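Rendering exposed brick behind a bed — mortar too dark?
Interiors & Visualization board > Materials and Walls 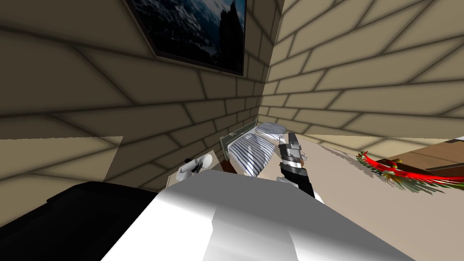
Bedroom corner, block wall v3, night landscape on the left wall

mortarboard_al
Working on a bedroom for a small guest house called Perrin. The client is Annatjie Sithole, and she wants a block wall in the finished room, real or faked, she hasn't decided.

What I'm stuck on is the mortar. I have it dark grey against beige blocks. Annatjie likes it. My business partner says it looks like a grid drawn on the wall and that it will make the room feel smaller when it's built. The room is not large to begin with.

Questions:
Would you go lighter on the joint color in a bedroom?
Is a long block a bad idea on two walls that meet? I'm worried about how the corner will work in real life.
Has anyone used brick slips over drywall in a room people sleep in? Any dust problems?

Budget is tight but not awful. The building is old and the walls are not straight.

tessellate
Your partner is right. Dark joints on a pale block pull the eye to the lines. In a kitchen or a hallway that can be fine. Behind a bed you're going to look at it every night. I would go one or two shades darker than the block and stop there.

Hefin Rees
I lay slips for a living so I'll take the second and third questions.

Corners: buy the corner pieces. They are L-shaped and they wrap an outside corner. For an inside corner, like yours, you don't need them, but you do need to plan the bond so the courses line up on both walls. Start at the corner and work out. If you start at the far ends and meet in the middle of the corner you will get two slivers and it will look bad forever. On long formats it's worse because every cut shows.

Also, your blocks look bigger on the right wall than on the left. Check your texture scale on that side before you show it to the client again. If she counts on it looking one way and it arrives another, you'll be the one hearing about it.

Dust: seal it. Two coats of a breathable matte sealer after the joints cure. Unsealed slips shed a bit of grit, and it ends up on the pillows.

Walls not straight: find the high spot first with a long level. If you're out by more than your adhesive can take, skim or board over it. Don't try to fix a bad wall with glue.

mortarboard_al
Thanks Hefin, that's useful. You're right about the scale, I had the two walls mapped separately. Will fix.

Which sealer do you use? I've been offered one from Colivus and one from Pistus and the data sheets say nearly the same thing.

Hefin Rees
I've used both. Pistus goes on easier. Colivus darkens the block slightly, so do a test piece. Neither is shiny once dry if you keep the coats thin.

quietjoist
I disagree with tessellate on the mortar. Dark joints are the reason block looks like block. Pale on pale reads as wallpaper from across the room. I did a bedroom with charcoal joints and have slept in it for 5 years. It doesn't feel small. What made it feel small before was a big wardrobe, and we got rid of that.

tessellate
How big is your room though? And is it one wall or two?

quietjoist
One wall. Ordinary size room.

tessellate
Then we aren't comparing the same thing. He's doing two walls that meet. With one wall you have three plain ones to rest your eyes on.

quietjoist
Fair. I'd still keep it dark and drop the second wall.

nan_of_six
Coming at this as someone who stays in guest houses and doesn't build them. I don't notice mortar. I notice if there's somewhere to put a cup of tea and if the reading light works. I like the night picture by the way, a dark landscape at bedtime is restful. But I would not want to lean back on rough brick, so please think about headboard height. Yours looks low to me. I sit up to read and my head would be on the wall.

mortarboard_al
Good point on the headboard. It's a low one in a pale grey-green and the plan was to keep it low to show off the wall. I may raise it.

Hefin Rees
Raise it or leave the slips off behind it. There's no sense paying for material nobody will see. Take the slips down a couple of courses below the top of the headboard and stop. Saves money and the bed sits flatter to the wall. One warning, if she ever changes the bed she'll have a bare patch, so tell her that in writing.

pencil_and_tape
What about hanging things on it? I had slips put in last November and the installer said not to drill into them at all. I had three pictures to put up.

Hefin Rees
You can drill them, but go through the joint and not the face. Masonry bit, no hammer setting, and the fixing has to reach the wall behind. The slip itself holds nothing. If it's hollow drywall behind, use a proper cavity anchor. For anything heavy, put a timber or ply backing in before you clad. Decide where the pictures go before you start.

mortarboard_al
She wants the picture high. I've been arguing for lower.

tessellate
Lower. People hang everything too high. Center of the picture near eye level for someone standing, or a hand's width above the headboard if it's over the bed.

nan_of_six
High is fine in a bedroom. You're lying down looking up.

tessellate
You're lying down with your eyes closed.

quietjoist
On cost, for the original poster: get a price on the mortar separately. I was quoted 200 for the pointing alone, and the guy next door to me paid 100 for a wall the same size. The difference was that mine was done with a bag and his with a gun. Result is identical as far as I can see.

Hefin Rees
It won't be identical up close, but I take the point. Long blocks have fewer joints so pointing should come out cheaper than standard brick. If somebody quotes you the same rate for both, ask why.

Also buy spare. I order 5 boxes over on an old house and usually use most of it. Batches vary in color and you don't want to be matching it later.

pencil_and_tape
Can I ask about panels? Nuditz sells printed wall panels with the block pattern already on them, and a friend put up a whole room in an afternoon. You can see the repeat if you look for it. I think for a rental it might be enough.

Hefin Rees
For a rental, maybe. They chip at the edges and you can't repair them. In a guest house with suitcases going past I'd give them a short life.

quietjoist
I'd use panels over bad slips. A badly laid slip wall is the worst of the lot.

mortarboard_al
Annatjie did look at panels and said no. She knocked on the sample and didn't like the sound.

Update for anyone following. I sent her two versions this morning, one with the dark grey joint and one with a warm mid grey. Same block. She picked the mid grey, then changed her mind at lunch, then asked to see 40 centimeters of each on a real board. So I'm making up two sample boards. I'll stand them in the actual room and have her look at them at 7 in the evening with the lamps on, because that's when guests will see it.

tessellate
That's the right way to do it. Look at them from the bed too.

Hefin Rees
Let the boards dry fully before she sees them. Mortar goes lighter as it cures, sometimes by a lot. I've had a customer choose off a wet sample and then refuse the finished wall.

mortarboard_al
Will do. Leaving them a week.

pencil_and_tape
Please post when she chooses. I have a second bedroom to do and I'm going to copy whatever you end up with, apart from the height of the picture.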